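Search this forum
Keyword or user name
Advanced search

Finishing a maple board: oil, wax, or leave it alone?

Posted Wednesday by slowgrain

Okay, I need people who cook more than I do to settle something. I finally got a big maple board, one of the thick ones from Pavholm, and the little card that came with it says to oil it before first use and then "as needed." As needed by who?? My sister-in-law says every week. My dad has never oiled a board in his life and his looks like driftwood but it still works fine.

I cook for two most nights, lots of onions, lots of chicken, bread on the weekend. What do you all do?

crumbtray wrote:

Congrats on the board! I'm on team mineral oil. Food grade, from the drugstore, the cheap bottle. Flood it, let it sit overnight, wipe off what's left, do it again the next night. After that I do it once a month or whenever water stops beading up. I've had mine through two apartments and a house and it has never cracked (knocking on it as I type).

Please don't use olive oil. I know somebody's going to say olive oil. It goes rancid and then your toast smells like an old candle.

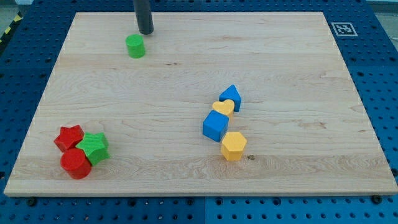 The whole thing with maple is that it's so tight-grained it barely drinks anything, so people pour on half a bottle, see it sitting there, and figure they did it wrong. You didn't! Walnut is thirstier, and cheap bamboo is a whole other story. What I look at is the color. A pale blond board like that one, with the faint wavy lines and a few darker knots, will go a shade warmer with oil and then slowly fade back, and when it's faded back I get the bottle out. I also do the front edge every time, and the ends twice, because the end grain is where splits start.

harbor_hen wrote:

I'm going to disagree with pretty much all of that, sorry crumbtray. Straight mineral oil washes right back out. I did it for years and was forever redoing it. Switched to a board butter (oil plus beeswax, the Merneck one in the flat tin) and now I do it maybe every three months. Costs more up front, sure, but I'm not standing in my kitchen at midnight rubbing a plank.

Warm the tin in a bowl of hot water first or it goes on in lumps.

crumbtray wrote:

Every three months with chicken on it all week? What are you washing it with, good intentions?

harbor_hen wrote:

Dish soap and hot water like a normal person, lol. Then it stands on its edge to dry. I think the drying matters way more than whatever you rub in.

tworiversmatt wrote:

Agree with hen on the drying, don't agree on the wax. Wax feels great for a week and then my knife scrapes it up in little gray curls. Gross on bread.

Also slowgrain, get a second board for the chicken. A plastic one that goes in the dishwasher. I paid 26 bucks for a set and my good board hasn't seen raw meat since.

slowgrain wrote:

Ugh, the second board makes sense, I just have no cabinet space. Can I ask about knots too? Mine has a couple of small dark ones and I keep wondering if they're going to pop out.

crumbtray wrote:

If they're tight and you can't catch a fingernail on them, leave them be. Mine has one shaped like a bean and it's been fine forever.

oldlathe wrote:

Retired cabinet guy. You can do oil, you can do wax, you can do both in that order, and the board won't care much. What kills boards is a soak in the sink or lying flat on a wet counter. I've flattened plenty of cupped ones and they all had the same story. Sand with 120 when it gets fuzzy, then 220, then oil again.

harbor_hen wrote:

"Both in that order" is just board butter with extra steps :)

slowgrain wrote:

Okay! Went with the drugstore oil tonight, first coat's on and the kitchen counter is off limits till breakfast. If it washes out by next month I'm buying hen's tin.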